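Plalley site moves restroom robot to twice-weekly hand checks

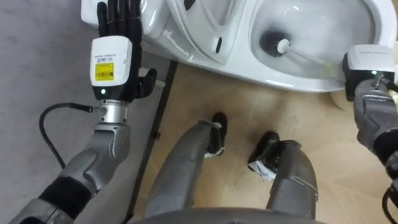 The robot at the toilet station, with its right arm on the brush handle and its left hand at the front of the toilet.

Hilteck has changed the maintenance plan for the two-legged cleaning robot at its Plalley test building after a run of faults in the left wrist. The machine now gets 2 hand and wrist checks a week, up from one.

The faults began in April. The left hand dropped its connection during brushing runs, and the log showed 47 dropouts before the robot was taken off the floor. Technicians traced the problem to the cable that plugs in at the wrist joint. It had been routed too tight and pulled on the connector whenever the forearm turned outward.

The replacement cable is longer and hangs in a loose loop beside the arm. Robichaud, which services the machine under contract, also reset the grip force on the right hand, which holds the brush.

Each check takes 10 minutes. The robot is put in standby and the fingers are opened and closed one at a time. The connector is pushed home by hand, and the screws on the forearm housings are checked with a torque driver. The hands are then wiped with a damp cloth. Spray cleaner is not allowed near the joints.

A second robot of the same type, at the Wostholm building, will get the longer cable at its next service. It stays in use until then, with brushing runs limited to mornings.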